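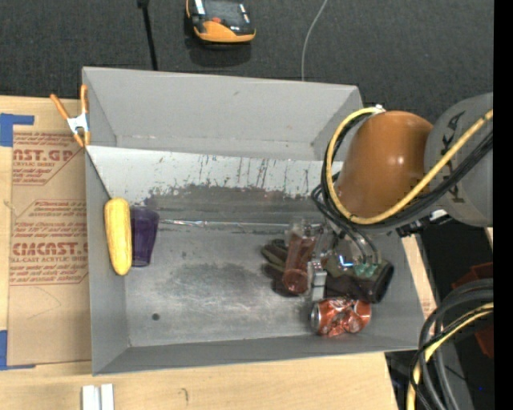
Etley Community Hall: Minutes of the Kitchen and Stores Meeting
October 11, 2025

1. Minutes of the September meeting
Approved with no changes.

2. Gray sorting bin
Zdenka Živković reported on the large gray bin. The floor of it is scratched and stained, and the sloping panel at the back has black scuffing along the lower part. The upper part is still fairly clean. Gashi quoted $70 for a replacement. Members preferred to try a scrub first. Quote to be kept on file.

3. Items in the bin
The crushed soda can goes to recycling. The purple cup is to be washed and put with the picnic things. The yellow piece that looks like an ear of corn goes in the play food box if it belongs there. Anything left unclaimed after six days may be given away.

4. Cupboards
Shelf liner from Flernell has arrived, nearly 60 feet of it. The lower cupboards will be done first. The key for the tall cupboard is still missing and Zdenka will ask at the front office.

5. Other business
Members asked for a second dish rack. Held over to the next meeting.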